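La biografía oficial

Me pagaban por palabra, y por eso la primera versión de la vida de Zorine salió tan larga. Cantante, actriz, presentadora de un concurso de baile en el canal Skitel, signo Piscis. Lo del signo lo pedía la plantilla. Lo demás me lo mandó la agencia Mirani en un documento con tres tipos de letra distintos, señal de que antes que yo habían pasado por allí otras tres manos, y ninguna se había molestado en leer a la anterior.

Según el primer párrafo, había nacido junto al mar. Según el cuarto, vio el mar por primera vez a los 16 años, durante una gira escolar, y allí mismo compuso su primera canción. Pregunté cuál de las dos cosas era cierta. Me contestaron que la segunda emocionaba más, pero que la primera ya estaba traducida.

Dejé las dos.

Vi el programa una noche, por obligación. Zorine presentaba bien, hay que decirlo, con esa alegría de quien lee las palabras un segundo antes de pronunciarlas. Contó que de niña cantaba para las gallinas de su abuela. En mi documento no había gallinas. Había una abuela, modista, en un sexto piso. Lo apunté en el margen y al día siguiente Mirani me pidió que añadiera las gallinas y que no tocara el sexto piso.
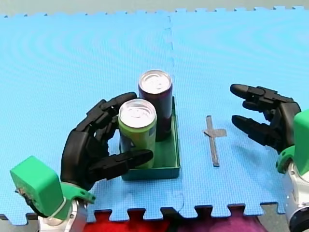

A esas alturas yo ya no me fiaba ni de las fechas. El sencillo se llamaba Sandine y había vendido, decía la nota de prensa, 2,994 copias en la primera semana. Aquel número me gustó. Era tan modesto y tan poco redondo que parecía verdad, y precisamente por eso me puse a buscarlo. Apareció en otra nota, de otro cantante de la misma agencia, publicada dos años antes. Las mismas copias, la misma semana de estreno, hasta el mismo «estamos desbordados de cariño».

Escribí a la agencia. Fui educado. Pregunté si podía tratarse de una coincidencia y me respondieron que el público no compara. Quizá tuvieran razón. Yo había comparado porque me pagaban por palabra y quería estirar el párrafo.

En febrero me invitaron a la presentación del disco. La sala tenía aforo para 500 personas y en la puerta una chica llevaba una lista con 214 nombres. El mío estaba mal escrito, y al lado ponía «familia». Estuve un rato mirando a los demás. Un señor de corbata verde me preguntó si yo era el tío. Le dije que sí, por no discutir, y él me confesó que era el otro tío, el del lado paterno, y que le daban la cena.

—¿Y la conoce? —le pregunté.

—De la tele —dijo.

Zorine cantó tres temas. Entre el segundo y el tercero dio las gracias a su madre, que lloró en primera fila con mucha técnica. Después pasó entre las mesas saludando. Cuando llegó a la mía leyó mi etiqueta, me tomó las dos manos y me dijo que se acordaba perfectamente de los veranos.

—¿De cuáles? —dije yo.

Se quedó pensando. De cerca era más joven de lo que yo había escrito, o más vieja, no supe decidirlo. Miró hacia la mesa de la agencia y luego otra vez a mí.

—De los del mar —dijo en voz baja—. ¿No hubo mar? 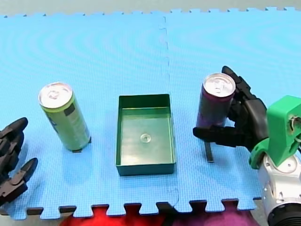 Le contesté que eso dependía del párrafo. Se rió, aunque un poco tarde, y me preguntó si yo era el que escribía. Asentí. Entonces acercó una silla, cosa que no había hecho en ninguna otra mesa, y quiso saber qué había puesto de su padre. Nada, le dije, la plantilla lo dejaba en blanco. Me pidió que lo dejara así. Era lo único que le había oído en toda la noche que no venía en el documento, y aun así tuve mis dudas. Una petición semejante también puede ensayarse.

Volví a casa con una bolsa de regalo, un disco firmado a máquina y media barra de turrón. Antes de acostarme abrí el archivo. Alguien de Mirani había entrado mientras yo cenaba. En el apartado de la familia, donde antes no había nada, figuraba ahora un padre marino mercante, muy unido a su hija, y un tío escritor.

Borré al marino. El tío lo dejé, que eran dos palabras más.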